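Every February someone tells me the laundry robot is nearly ready. I fold for a family of four, and I would buy one. But picking up a shirt is the easy part. Cloth changes shape the moment two fingers pinch it. 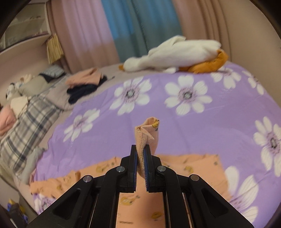
By Clementina Louro
7 Jun 2021

A rolled bit of peach cloth stands up fine between the jaws. The rest still lies on the bed — and that is the part that needs folding. I'd give it 11 more years.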